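The Quiet Tyranny of the Wastebasket Liner

The bag always slips. You fit it on Monday with the best of intentions, folding the rim over like a hotel bedsheet, and by the second banana peel it has collapsed to the bottom, taking its dignity with it.

I have 62 bags in a kitchen drawer, bought in a fit of optimism, and not one fits the basket in my study. They are either so small they must be stretched until they go see-through or so large that the extra plastic hangs down the sides like a borrowed coat.

Small baskets are the worst offenders. A kitchen can has a lid to hide the mess and a hoop to hold the bag. The basket by the desk has neither. It has a rim, usually slippery, and a shape that narrows toward the floor, so everything inside it is already heading downhill.

The housewares trade has noticed. Texier, which sells a basket with a hidden inner ring for $62, calls its product "a liner management system." Tokanetti offers a slotted collar that tucks the excess away. Collura went the other way and now sells bags in nine sizes, which has moved the problem from the wastebasket to the cupboard.

I tried the lot over one September. The Texier ring works nicely until you need to take it off, at which point the bag comes too, contents and all. The Tokanetti collar is hard to fault, though I lost it on a Friday and suspect I threw it out.

What I went back to was the method my grandmother used. Shake the bag open first. Drop it in, push the bottom down with a fist, then take hold of opposite sides and pull them out over the rim together. One side at a time is how you end up chasing the bag in circles.

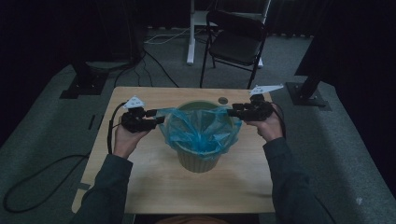

A ribbed basket, a blue bag and a firm hold on both sides of the rim.

Working at table height helps too. Most of us do this bent double over the floor, muttering. Cestitz, whose plain ribbed basket I ended up keeping, prints this advice on the underside, where you will find it only after you have tipped everything out.

As for the overhang, I have stopped fighting it. A knot on one side takes up the slack – ugly, but it holds until trash day. The other 61 bags are still in the drawer.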